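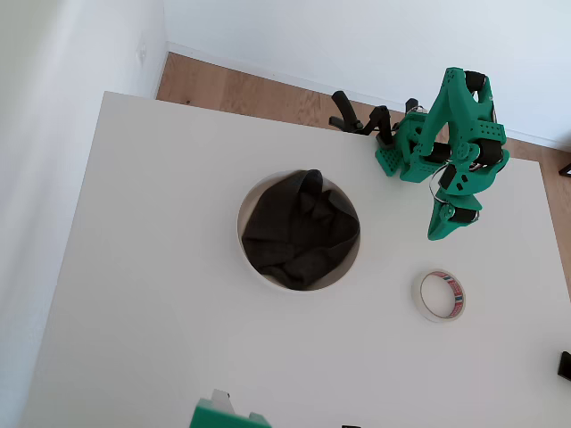
By Javiera Núñez
February 17, 2020
Filed under: Home Pests, Pantry

Pantry moths! I promised a few of you I'd get to them this month, and then my own kitchen decided to help me with the research. I was standing at the counter with a cup of coffee, a little tan moth fluttered out from behind the oatmeal, and my stomach dropped. I've been writing this newsletter for seven years and I still felt like somebody had caught me with dirty dishes.

So let's get one thing out of the way. Having pantry moths doesn't mean you keep a messy house. Most of the time they ride home with you from the store, tucked away as eggs in a bag of flour or birdseed or dog biscuits, and you'd never spot them at the checkout. My sister-in-law keeps the cleanest kitchen in Wetovthorpe and she had them two summers running (it was a box of fancy pancake mix, a gift, still with the ribbon on).

The usual culprit is the Indian meal moth. Look for wings that are pale near the head and coppery or reddish brown toward the tips. They're small, half an inch or so long when they're sitting still, and they fly in that drunken zigzag that makes them so hard to swat. The adults don't eat your food at all. It's the larvae that do the damage, little cream-colored caterpillars with brown heads, and they leave behind a fine webbing that makes flour and cereal clump together. If you pour out your oats and they come out in a stringy lump, you've found your trouble.

Don't mix them up with clothes moths, by the way. I get this question a lot. Clothes moths are a plain buff gold, they hate the light, and they run and hide when you open the closet. A moth that's happily flapping around your kitchen lamp at nine at night is almost surely a pantry moth, and your sweaters are fine.

Finding where they started

Okay, so you've seen one. Please don't start with a spray can! I know it's tempting, but you don't want insecticide on the shelves where you keep your crackers, and it won't reach larvae sealed up inside a box anyway.

What you need is the source, and that means taking everything out. Everything. I did mine on a Saturday morning and it took until lunch, partly because I kept stopping to read the dates on things. I had a jar of barley from before we moved. I had three open bags of powdered sugar. Go through each package with a good light and look in the folds and corners, under the flaps, and along the seam at the bottom. A thin cardboard box or a plastic bag is no protection, the larvae can chew right through both.

People always check flour and rice and then stop there. Keep going. Here's what I'd add to your list: nuts, dried chili peppers, chocolate, tea, dried fruit, spices (paprika especially, for some reason they adore paprika), pasta, pet food, fish flakes, and birdseed. Birdseed is the big one. If you keep a sack of it in the garage or the mudroom, look there before you tear the kitchen apart. Mine turned out to be in a bag of walnuts I'd bought for the holidays and pushed to the back.

Anything with webbing or larvae goes into a bag, tied tight, and straight to the outside trash. Not the kitchen bin. If something looks clean but was sitting next to the bad stuff, you can put it in the freezer for a week at zero degrees Fahrenheit, and that should take care of any eggs. I do this now with all new flour and nuts before they ever see a shelf. It's easy once you get used to having a freezer full of flour.

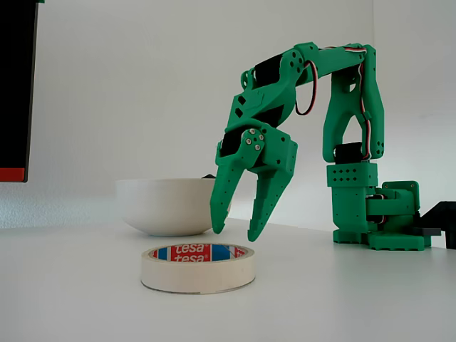
Cleaning the shelves

Once the cupboards are empty, get the vacuum out. Use the skinny attachment and go along every crack, the corners, the underside of the shelves, the hinges, and all those little peg holes that let you move the shelves up and down. The peg holes are where I found most of my cocoons. The larvae wander a long way from the food when they're ready to spin, and they'll climb the wall and tuck themselves up where it meets the ceiling, so look up too. Take the vacuum bag or the canister outside as soon as you're done and empty it there.

Pull up the shelf liner if you have any. I know, it's a pain — mine had been down so long it left a pattern in the paint. Wash everything with hot soapy water and let it dry all the way before a single can goes back. You'll see people recommend vinegar or bay leaves. Vinegar is a perfectly nice cleaner, but it's the scrubbing that does the work. As for bay leaves, my grandmother swore by them and I loved her very much, and I've seen larvae crawl right over one.

About those sticky traps

Yes, buy a couple! The little cardboard tents use a scent that draws in the male moths, and they get stuck. They're good for telling you whether you still have a problem and roughly where it is. They won't clear up an infestation by themselves, because the females aren't interested and they're the ones laying the eggs. One trap per room is plenty. Don't hang one near an open window or the back door in warm weather or you may invite a few in from outside.

Write the date on the trap when you set it out and swap it when the package tells you to. I put mine inside the pantry door and check it when I take out the recycling. If you're still catching moths two months after your big clean, there's a package somewhere that you missed. Have a look behind the stove, inside the toaster drawer, and in the kids' rooms (macaroni art, I'm serious, a reader from Tapia wrote in last July about exactly that).

Putting things back

Glass jars with a rubber gasket are my favorite. Heavy plastic with a snap lid is fine too as long as the seal is tight. Screw-top jars without a gasket are not as good as they look, as a newly hatched larva is tiny and can work its way along the threads. Try to buy smaller amounts for a while, even if the giant sack is the better deal, and finish one bag before you open the next.

And give it time. In a warm kitchen they can go from egg to moth in a month or so, and in a cool one it can take a lot longer, so a stray moth a few weeks after you clean doesn't mean you did it wrong. Swat it, check the trap, and carry on.

When to call somebody

Most people can handle this on their own. I'd pick up the phone if the moths keep coming back after a second full clean-out, or if you live in an apartment building and suspect they're coming from next door, or if you run any sort of food business. A decent technician will spend most of the visit looking and asking questions. If one walks in and starts spraying shelves before opening a single cupboard, I'd send them home.

A couple of quick notes before I go. The Anach library branch is hosting my pantry pest talk again this spring, and you can bring your mystery bugs in a sealed jar (sealed, please, I beg you). We now have 1,525 of you on the mailing list, which makes me want to bake something for everybody, though maybe not with walnuts. And several readers in Tresar wrote about carpenter ants showing up in bathrooms in the middle of winter. I'm working on that one for the next newsletter, so if you've had them too, hit reply and tell me which room and what time of day you see them.

— Javiera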